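Home Automation Forum > Robots > Can any of these do chores yet?
9 replies

gullier_fan
Simple question. Is there a machine TODAY that can do kitchen stuff – load, wipe, put groceries away – or is it all still demos? Wife wants to know before I blow the budget on something dumb. Already own a robot vac, it eats socks.

Post #2
torquewrench
No. Next question.
OK longer answer. I run parts bins at Stonberg, we have 3 arms on the floor. They're great when the bin is in the same spot every time. Move it an inch and somebody gets paged. Your kitchen moves an inch every day.

Post #3
mopbucket
disagree a bit. The two arm stuff has come a long way since last February. My team trains in sim, kitchen layouts mostly, tiles and wood floor and a big fridge type thing to work on. Left gripper is touching the panel down at the bottom rim in this one, right one just pointing up at the window doing nothing useful lol

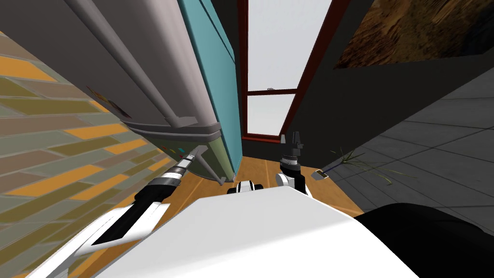
Post #4
torquewrench
So it touched a thing. In a computer. My nephew can do that.

Post #5
mopbucket
fair but you can run it 600 times overnight and break zero fridges. Reaching is the boring part, pulling a door without yanking the whole unit is where we lose most of ours

Post #6
Hiten_owner
Had the Hiten countertop arm for a year. Stirs ok. Thats it. Paid $1,107 with the stand and I still chop everything myself. Support told me to "keep the area clear" – if I could keep the area clear I wouldnt need a robot

Post #7
gullier_fan
lol ok. So what about laundry? Folding seems easier than a fridge?

Post #8
torquewrench
Folding is worse. Cloth is teh worst thing you can hand a gripper. We tried bagging shop rags with one arm at work, gave up before lunch.

Post #9
mopbucket
Depends on the cloth. Flat towels, pretty good now. Fitted sheets forget it. But saying "no, next question" is lazy imo, people said the same about vacs

Post #10
torquewrench
And the vac eats his socks. Read the first post.
Anyway if you must buy something get the Caputo dish rack with the timer, no arms on it, works fine. Ask me about fridges again when one does it in a real kitchen with a kid and a dog in the way.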